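Friday at the Plamesano script market 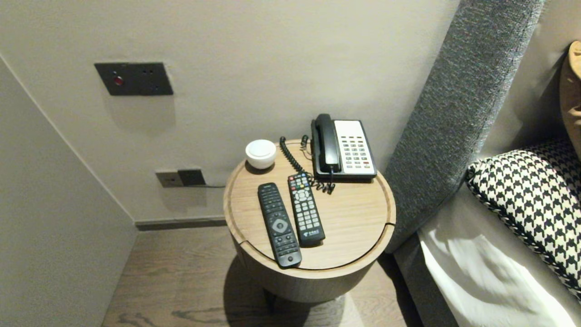 I got into Plamesano late on Thursday night and was up far too early, because the script market opens its doors at 10 and the queue starts well before that. It's a lovely little event -- 136 projects in the catalogue this year, all looking for development money, and most of the writers are there in person and dying to tell you the plot. I'd gone through the whole catalogue in bed the night before, with two remotes and a desk phone on the round bedside table next to me and no wish to touch any of them (a first for me in a hotel!).

Best pitch of the day was Emilian Nistor's Alcantara, a family comedy about a ferry that keeps getting sold. He had the room laughing inside a minute, then went quiet when someone asked about the budget. Parkus are already interested, I hear.

The Nusix talk on co-production was packed and a bit dry, so I slipped out for soup. Day passes are sold on the door, and the coffee is awful. I'm going back next May.

Recent posts
Short films on a long train
What a script reader does all day

Last updated: May
Contact | Copyright | Back to top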